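Walk-through of the folding room, 2026-08-08
Checked by Mieke Coppens, read over by Bart Hoekstra

I went through the whole sheet this time, including the lines we usually skip when the delivery is waiting at the door, and I've written my comments under each part so whoever does the next round can see what I was looking at. Please keep adding to them, even if it's just a few words! The ticks are mine, and anything left open still needs somebody.

## Floor and doorway

- [x] Walkway from the door to the shelves clear
- [x] No cords across the walkway
- [x] Fire extinguisher on its hook, tag readable
- [ ] Door closes fully without a push

The door is sticking again at the top corner, as it does most summers, and you have to lean on it to get the latch to catch. Bart thinks it can wait until the weather cools off in September and I'm inclined to agree, though I'd like to see it planed down a little before then if anyone has a free hour. The walkway was lovely and clear, thank you all. The Van Loon crates are finally stacked along the wall and I didn't have to turn sideways once.

## Tabletops

- [x] Surface wiped down and free of grit
- [x] No chips or lifted spots on the top
- [x] Side rails wiped, including the grooves
- [x] Nothing stored on the top at the end of the day

For the wiping I use the Polard cleaner on a damp rag, never straight from the bottle onto the table, and then a dry towel after. The grooves in the rails need a bit of patience. Lint packs down in there and you won't notice it until it comes up on a clean cloth, so run a soft brush along the groove first and the rag second. An old toothbrush is perfect.

Run the flat of your hand slowly over the whole top as well, with your rings off. I find more that way than I do by looking, and a rough patch the size of a pea is enough to pull a thread. A light top does help with spotting crumbs and threads, I'll give it that, but a pale bit of grit on a pale table is as good as invisible.

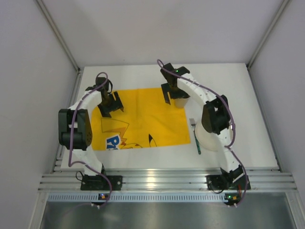
The same goes for the cloths, so once the top has passed, spread one out on it and smooth it from the middle toward the edges before you start judging anything. A cloth that still has a fold tucked under will look crooked when there's nothing wrong with it, and I have sent perfectly good ones to the mending pile that way (sorry, Bart).

## Printed cloths

- [x] Cloth laid flat, print side up
- [x] Edges checked all the way around for loose threads
- [x] Print checked for cracking and rubbing
- [x] No pins, staples or tag fasteners left in
- [ ] Mending pile sorted

We have 697 cloths on the list at the moment, and of course I didn't open every one. I pulled 35 from different shelves and went over those properly. Two had loose threads long enough to catch a finger, and both are on the mending pile with a safety pin and a note. Please take the pin out before they go in the wash.

Light creases are fine and you don't need to press them out for this check. Slightly wavy edges are fine too, as long as the stitching holds. What I do want you to look at closely is the print, mostly where there's a lot of color in one spot and where the cloth gets folded over and over. Bend it gently between your fingers. If it flakes, put it aside and write down the batch, and I'll take it up with Drukard when I talk to them about the next order.

## Light and air

- [x] Lamps working, covers clean
- [ ] Glare checked from where you stand
- [x] Vent free of lint

Metal edges can throw a bright spot right back at you when the lamps are on full, and after an afternoon of that my eyes are done. Try standing a half step over before you touch the lamp. I left this one open until I've been in there in the evening too.

## Shelves and step stool

- [x] Heavy stacks on the lower shelves
- [x] Stool feet have their rubber caps
- [ ] Top shelf bracket tightened

The Proltach shelving is solid apart from the top bracket nearest the door, which moved when I pressed on it. Nothing goes on that shelf until it's been tightened, please, and that includes the boxes of tissue paper. The hex key is in the drawer with the tape.

**Still open:** door, mending pile, evening glare, top bracket. Bart has the bracket and I've got the other three. Initial and date the line on the clipboard when yours is finished.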